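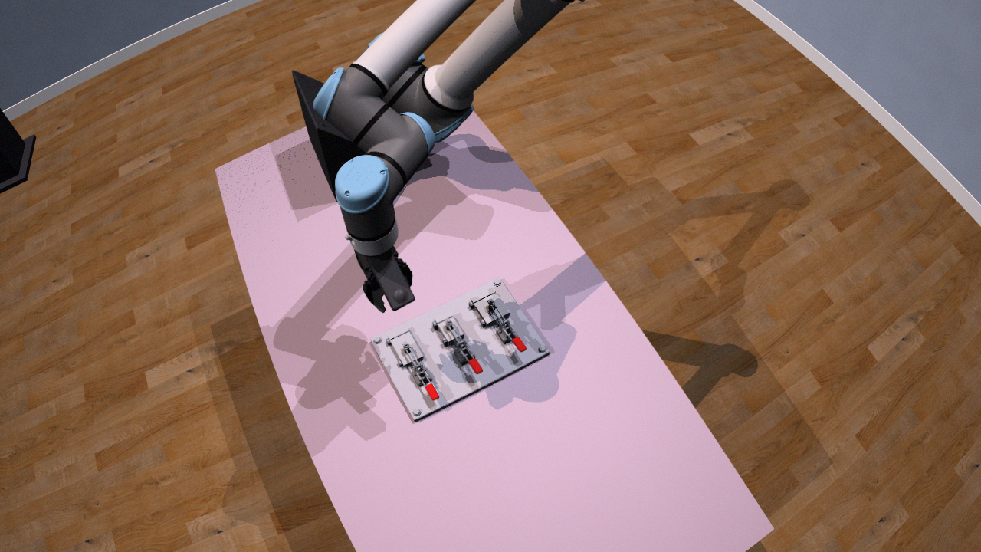 Metal plate on a long pink table, parquet floor.

Senga Kinnear is already eating when I get there. Soup, bread, phone face down beside the bowl. She has spent most of her working life asking people where they have their dinner and the answers, she says, are mostly sofa.

"Sofa, bed, stood at the sink. One man told me the stairs. He liked the stairs, he'd a cushion on them."

Her book on how families stopped sitting down together came out in July. 429 pages, and a fair few of them about gravy. I ask if it's a telling-off. Big laugh.

"No! My mother had us at the table every night and it was miserable. Elbows, peas, my dad and the radio. I wouldn't wish it on anyone."

So what's been lost then? She thinks for a bit. Tears the bread.

"The boring talk. Who's got PE tomorrow, the boiler's making that noise. You don't text that to anybody. And then one night in the middle of it somebody says something that matters, and they can say it becuase nobody's looking straight at them."

She grew up in Narkness, left at eighteen, came back in 2000 when her mother was ill. The old table was still in the kitchen with a burn on it from an iron. She has it now. Does she use it?

"For post, mainly."

We get on to small flats. She gets cross here, properly cross, spoon down. Half the people she spoke to in Drivelell had no room for a table even if they wanted one. "Then they get told in a magazine to make time for each other. Make time where? They've got a worktop and one stool."

Best chapter for me is the one on Delphine Okafor, a night nurse, whose family have their main meal at seven in the morning. Curry, rice, the lot, kids in school uniform. Kinnear went four times. "Lovliest dinners I had in the whole two years. I went home and slept till three."

Next one is about packed lunches, due 2027 if she gets on with it. She hasn't started. She wants to know what was in mine, at school. Fish paste, I tell her, and she writes it on the back of an envelope.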